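The Great Shirt Surrender

I own one iron. It lives on the top shelf of the hall closet behind a box of Christmas lights, and until August I hadn't touched it in so long that the cord had taken on the shape of the shelf. I'm not proud of this, but I'm not very ashamed of it either. I had a system! The system was to hang everything in the bathroom while I showered and then wear a sweater over it.

Then I moved to Plovasdale, where it's too warm for sweaters about nine months of the year, and my whole arrangement fell apart.

What I did next was what anybody would do at eleven at night, and that was to read about laundry on the internet until my eyes hurt. People have opinions about laundry the way my family has opinions about potato salad. There's a forum thread on folding fitted sheets with 3,288 replies (I read maybe 49 of them before somebody called somebody else's mother a hoarder), and by the end I had ordered a steamer from a company called Zurnia and a stack of thin wooden hangers, and gone to bed feeling like a new person.

The steamer is fine. I want to be fair to it. It spits a little when you tip it, and it takes longer to warm up than the box says, but it will get a cotton shirt from awful to acceptable while the coffee brews. What it won't do is make you put the shirt away afterward, and I started to suspect that this had been my trouble all along. I don't have a wrinkle problem. I have a pile problem.

You probably know the pile. It comes out of the dryer with the best of intentions, gets carried to the nearest flat surface and stays there. In my first apartment it was a chair. In the second it was the foot of the bed, and I slept curled up like a shrimp for a winter so as not to disturb it. Here it's the table, so dinner gets eaten on the couch. 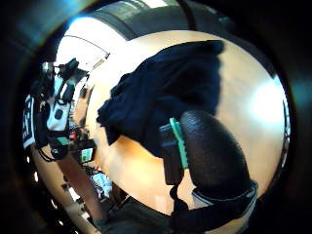 So I decided to get strict with myself for a month. One rule: nothing spends the night on the table. I could fold it badly, I could shove it in a drawer, I could even wear it to bed if it came to that, but the table had to be clear before I turned off the kitchen light.

The first week was miserable. I'd forget until I was already brushing my teeth, and then I'd stand there in my socks matching other socks and muttering. I learned that I own seven black T-shirts that are all slightly different blacks, and that I feel strongly about which one is the good one. I also learned that folding goes a lot quicker if you do it standing up with the radio on, something my grandmother told me when I was ten and I ignored for most of my adult life.

By the second week I'd started doing smaller loads, and that helped more than anything I bought. A big Sunday load is a wall of cloth. A little one on a weeknight is four shirts and some towels, and it's done before the kettle boils. My water bill hasn't come yet, so I may have to take all this back.

I did get carried away at one point. There's a shop on Bendonden Street that sells secondhand furniture, and I walked in for a lamp and walked out with an old dresser, solid as a truck, with Jelínek stamped on the back in letters you can barely read. Getting it up the stairs took an entire evening and a chunk out of the wall. The bottom drawer sticks. I love it so much. It has changed how I put clothes away more than the hangers did, mostly because I want an excuse to open it.

Did the rule hold? Mostly. I slipped twice, once with a cold and once with a very good movie. I still can't fold a fitted sheet, and I've stopped trying; mine gets rolled up like a sleeping bag and pushed to the back with the pillowcases on top.

The iron went back on the shelf, by the way. I did move the Christmas lights in front of it again.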